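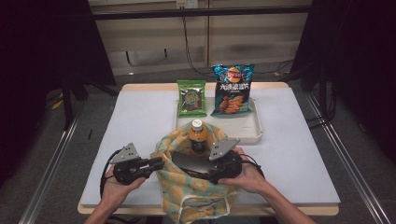

Glykeria says you can't sell a house with a ghost in it, at least not in Lesville, at least not before February, when the out-of-towners start looking. She told me this over the phone while eating something crunchy, and I said it wasn't a ghost, it was my aunt.

"Same thing, legally," said Glykeria.

I don't think that's right, but I've never been good at arguing with her. So I drove over to the house on Sarantis Street with a sleeping bag and two cans of chili and figured I'd talk to Aunt Peg myself.

Now, Aunt Peg wasn't a scary woman when she was alive. She was 78, she watched game shows with the sound off, and she owed me 572 dollars from a card game we'd been playing on and off since I was in high school. (I kept the score sheets. Of course I kept the score sheets!) The only odd thing going on in the house was the hall closet, which opened every night and let out a smell of fried onions. The last buyers stood in that smell for a whole minute and then remembered they had to be in Testomby.

I ate my chili, I lay down on the living room carpet, and somewhere past midnight the closet door went click.

"Peg," I said, "they want to put in a breakfast bar."

Nothing. Onions.

"It's a nice couple. He teaches band."

More onions, and I swear these ones were a little burnt. She never could stand a trombone. So I got up, wrapped the sleeping bag around me like a cape, and sat down in front of the closet with the deck of cards I'd found in the kitchen drawer, right where it always was, with the rubber band gone all crumbly. I dealt two hands. I put hers face down just inside the door, next to the vacuum cleaner.

"Double or nothing," I said. "I win, you let the band teacher have it. You win, I tear up the sheets."

I should say that I had a terrific hand. I had the kind of hand you call people about. I looked at it for a while, and I thought about her at the kitchen table in her green cardigan, licking her thumb before every single card, and how mad it used to make me. Then I laid the whole thing down and said, "I fold."

The closet door swung shut, pretty gently for her.

Glykeria called at eight and asked how it went. I told her to go ahead and phone the band teacher. Then I went to pick up the cards by the vacuum, and the top one was damp at the corner.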